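Restaurant awards voting, is it worth entering?

tinpan_cook
Posted 10/3/22
We run a small fish place in Trurnden, open since before the new bridge. Got an email saying we're a finalist in the Skotov Dining Awards, casual seafood category. I didn't enter. Somebody must have put us in. Now they want 217 dollars for a "finalist pack" with a window sticker and two seats at the dinner. Has anyone here paid it? Did it bring people in?

brinyandco
We paid it in July. The sticker is decent quality. I can't point to a single table that came in from it. The dinner was fine and we met our new oyster supplier there, so I don't regret the money, but I wouldn't call it advertising.

lowtide44
Don't pay. If an award is real they tell you that you won and you turn up. Any outfit that charges finalists has a reason to name a lot of finalists. Look at how many places are in your category before you do anything.

tinpan_cook
Just looked. There are 4 in casual seafood for the whole county. Two of them belong to the same owner.

lowtide44
Then it's better than I thought. Still wouldn't pay.

marrowbone
Disagree with lowtide. Dinners cost money to put on and somebody has to cover the room. The state association charges for seats too and nobody calls that a scam. What matters is whether the judges eat at your place. Skotov sends people. They came to us twice, paid their own bill, and we only found out from the score sheet afterward. The sheet had useful notes on it. They marked us down for slow drinks and they were right.

brinyandco
We got the score sheet too. Ask for it even if you don't buy the pack. They sent ours as a PDF after I emailed. 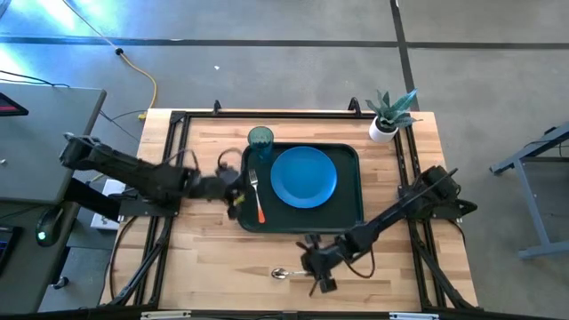
Place setting on a tray, with two robot arms at the table
Members' board > Awards and press

pruritz_grill
I'm over in Pruritz and we won steakhouse the year before last. First month after the write-up we were up a fair amount at lunch, hardly at all at dinner. Then it went back to normal. What helped more was the local paper running a photo of the staff with the plaque. You have to send that to the paper yourself. They won't call you.

tinpan_cook
Good to know. Did you put it on the menu?

pruritz_grill
On the website and the takeout menu. Didn't reprint the dine-in menus, those are expensive and people reading them are already sitting down.

lowtide44
Here is my problem with marrowbone's point. The public vote counts for part of the score. A place with 1000 followers will beat a place with 100 every time, whatever the food is like. We had the better chowder and lost to a bar with a busy Facebook page.

marrowbone
The public vote is a quarter of the score. The rest is judges. It's in the rules on their site. You may have had the better chowder and worse service.

lowtide44
We did not have worse service.

hostess_stand
I worked at Oyewole when they won best family restaurant. From the floor side, it gave us a rough few weeks. People come in expecting a lot and they're quicker to complain. The owner cut the reservations back a little on Saturday nights and added one more server, and that fixed it. If you win, plan your staffing before the announcement goes out. We didn't.

tinpan_cook
That worries me more than the fee. There are just the five of us in summer and fewer now.

hostess_stand
Then I'd ask your regulars to keep their usual times and hold a couple of tables for them. They were the ones who got squeezed out at Oyewole and a few never came back.

brinyandco
Seconding that. Also put the phone on voicemail during service and call people back at three. It rang almost nonstop for us the week the list came out.

marrowbone
Are you going to the dinner?

tinpan_cook
Leaning toward yes. My wife wants to go. I asked them whether we could buy the two seats without the sticker and they said they'd check. I'll post what they say.

lowtide44
They'll say no.

tinpan_cook
Update, they said yes. Seats only, no pack. Still haven't got the score sheet.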